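Crew Handbook > Checkpoints > Section 2: Setting Up the Timing Point

Course Kit List Checkpoints Sweepers Contact

SECTION 2: SETTING UP THE TIMING POINT

Revised December 13, 2023

This section covers the Skurnent timing kit as used at Grimshaw and Fledcombe during the Colirdale 71. If you are on soup, skip to Section 3, and please leave the timing kit alone even if it beeps at you. It beeps at everyone.

The race is 71 miles long and starts with about 200 runners. By the time they reach you they will be spread over most of a day and a fair part of a night, and a good number of them will have forgotten their own race numbers. The kit exists so that this doesn't matter. The paper log exists so that the kit doesn't matter either.

2.1 What is in the crate

Check these off before you drive away from the store. The road up to Grimshaw is narrow and there is one place to turn around, and it belongs to a farmer who has opinions.

- Reader box (gray lid, carrying handle, sticker asking you not to sit on it)
- Two antenna mats, rolled
- Antenna cables, one per mat
- Battery and battery lead
- Spare battery, taped at the terminals
- Folding table
- Clipboard, log sheets, pencils
- Bag of orange flags
- Handheld reader, in a sock

Note: The sock is part of the kit. Return the sock.

Note: Pencils are supplied on purpose. Every year somebody upgrades us to pens, and every year the log from the wet hours is a watercolor.

2.2 Choosing the spot

1. Arrive at least 60 minutes before the first runner is due. The first runner will be early.

2. Find a stretch of path where people have to go single file or close to it. A gate is ideal. A wide grassy field with a lovely view is a place where tired people will walk around your mats while waving at you.

3. Put the mats before the food. Runners who see a table of cheese sandwiches stop thinking in straight lines, and you will never get them to go back eight feet and step on something.

4. Keep the mats well away from wire fencing, parked cars and metal gates that swing. If the only gate is metal, prop it open and set up on the far side, ten paces along.

5. Plant a flag at each end of each mat. Plant a third flag wherever you think a runner will try to cut the corner. You will be right about the corner.

Caution: Do not set up on the cattle grid at Grimshaw. It is flat, it is narrow, it looks perfect, and the mats read nothing at all on top of it. We have a complete set of results from one November recce to prove this, and the complete set is blank.

2.3 Laying the mats

1. Unroll both mats with the printed side up. The printed side says THIS SIDE UP. In the dark, feel for the ridges, which go on top.

2. Lay the first mat straight across the path. Lay the second one a stride farther on. The second mat is there for people who hop over the first, and there are more of these than you would expect at mile 40.

3. Run each cable off the same side of the path, toward the table. If they come off opposite sides, one of them has to cross the path, and that one will be found by someone's trekking pole.

4. Peg the corners. Push the pegs in until they are flush with the mat. A peg that stands up half an inch is a peg that ends somebody's race, and they will have come a very long way for it.

5. Walk across both mats yourself, slowly, dragging your feet. That is how everyone after dusk will do it.

Note: If the ground is frozen the pegs won't go in. Use stones. Use flat stones. Last year's stones were more of a hurdles event.

2.4 Connecting the reader

1. Stand the table on the uphill side of the path, if there is an uphill side. Water knows where the other side is.

2. Put the reader box on the table with the sockets facing you. Leave the lid shut for now.

3. Plug the first mat into socket A and the second into socket B. Turn each collar until it clicks. If it doesn't click it isn't in, however firmly you believe in it.

4. Connect the battery last. Red goes to red. We used to leave that out of the guide.

5. Open the lid and press the green button once. Count to ten. Pressing it again during the ten turns it off, and then you are in the well-known situation where two people take turns switching a box on and off and each thinks the other one has broken it.

6. Wait for the steady light. Flashing means it is looking for satellites. Steady means it has the time. If it is still flashing when you have finished a cup of tea, carry it out from under the tree.

Caution: Never disconnect a mat while the reader is running. It won't hurt you. It will make the box forget which mat is which, and the results desk will spend the evening explaining to a man in the over-sixties how he left Fledcombe before he got there.

2.5 Cable routing

Most of the faults reported from checkpoints are cable faults, and most of those are at a bend: the table edge, the mat edge, the leg of the table that someone has folded the cable under.

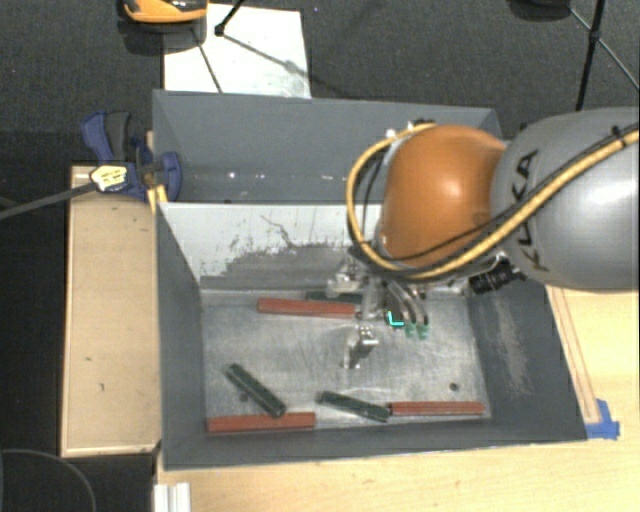 The mat cables need a loose loop wherever they change direction, and the table edge is where people get mean with it. Pull a cable tight over that edge and every nudge of the table goes straight to the socket. Have a look at the cables on the KUKA arm, the striped yellow-and-black one and the thinner black ones: they go over the orange joint in a loop and then run together along the gray part. Do the same at the table. Give each cable a loop about as big as a dinner plate where it comes up over the edge, then bring the two together and lay them along the tabletop to the reader. Tape them down beyond the loop. Do not tape the loop.

1. Keep the cables side by side on the ground, behind the flags.

2. Where the cables pass anywhere near the food line, lay the rubber strip over them. The strip is heavy and smells of tires. It goes rubber side down, and yes, it is rubber on both sides, so you have done it right.

3. Coil any spare length in a wide circle under the table. Don't wrap it around the table leg, the battery or a colleague.

Caution: Do not hang wet jackets on the cables. We know it looks like a line. It isn't one.

2.6 Testing before the first runner

1. Take the test chip out of the clipboard pocket. It is marked TEST and is on a purple band.

2. Put it on your ankle and walk over both mats. You should hear two beeps, one for each mat.

3. One beep: check the collars on A and B. No beeps: check that the green button was pressed, and check who pressed it second.

4. Write the time of your test on the first line of the log, with the word TEST next to it in capitals. The test chip has placed in the top ten before.

5. Take the chip off your ankle. Put it back in the pocket. If you wear it while you wander around collecting cups, you will complete the checkpoint several dozen times and set a record that is hard to remove from the website.

Note: Runners wear their chips on the ankle. Some will have put theirs in a pocket, in a pack, or on a dog. For all of these, use the handheld reader, which works at arm's length. Take it out of the sock first.

2.7 Keeping the paper log

Write down every number, with the time to the minute, as they come through. Do this even when the box is working. Do it especially when the box is working, which is when everyone stops.

If a runner can't tell you the number, look at the front, then the thigh, then the back of the pack. If there is no number anywhere, ask for a surname. If the surname takes some thought, sit them down, give them something sweet and radio the medical lead.

Anyone who drops out at your checkpoint has to hand you the chip. Circle the number, write OUT and get them to initial it. People who drop at Fledcombe have a way of feeling wonderful after soup and setting off again, so don't radio it in until they are actually in the car with the belt on.

2.8 Packing down

1. Wait for the sweepers. They carry purple chips as well, and they are always behind the last runner, which you may need to remind them of.

2. Press and hold the green button until the light goes out. Then disconnect the battery, then the mats.

3. Shake the mats, roll them with the ridges on the inside, and tie them with the blue cord.

4. Count nothing in the dark. Put everything in the crate, put your headlamp on full, and walk the site once in each direction for pegs and flags.

5. Bring the crate, the log sheets and the sock to the results desk. The log sheets go in the red folder. Wet ones go on the radiator first, weighed down with whatever cake is left.

For faults not covered here, see Section 5, or ring the number inside the lid of the reader box.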